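Chapter 6
Shared Workspaces and the Redistribution of Tasks

Chapter 5 treated automation as a question of equipment. This chapter turns to the people who work beside it. When a robot arm is installed in an office or a light assembly room, some tasks move to the machine, some stay where they were, and a third group appears that did not exist before: staging parts, clearing faults, checking results.

The running case is Surno, a parts distributor with 400 employees at its Mullaria site. In October the firm began planning arms for its returns desks, where clerks sorted small personal and office items left in leased equipment. Planning was done in simulation first, using a layout model named Daltura. 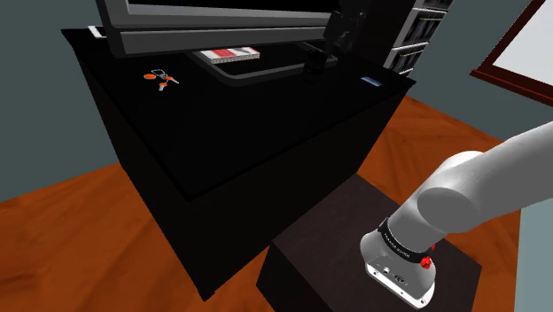 Figure 6.1 Simulated workstation with a robot arm on a low block beside a black desk. Keys, a book and a monitor are on the desk.

Two points about such a layout matter for job design. First, the desk remains a desk. A clerk may still need the monitor, and the arm's reach has to be planned around that use. Second, objects differ in how hard they are to identify and grasp. Keys with orange heads stand out on a black surface; a short black cylinder does not. Items of the second kind tend to come back to the clerk as exceptions.

Surno logged 1,269 exceptions in its first trial period – 395 of them involved dark items on dark desktops. Clerks had been told to expect less handling. Their handling time did fall, but time spent on exceptions rose, and the job descriptions in force did not mention that work.

Section 6.1 defines task, job and role. Section 6.2 presents a method for recording exceptions by cause.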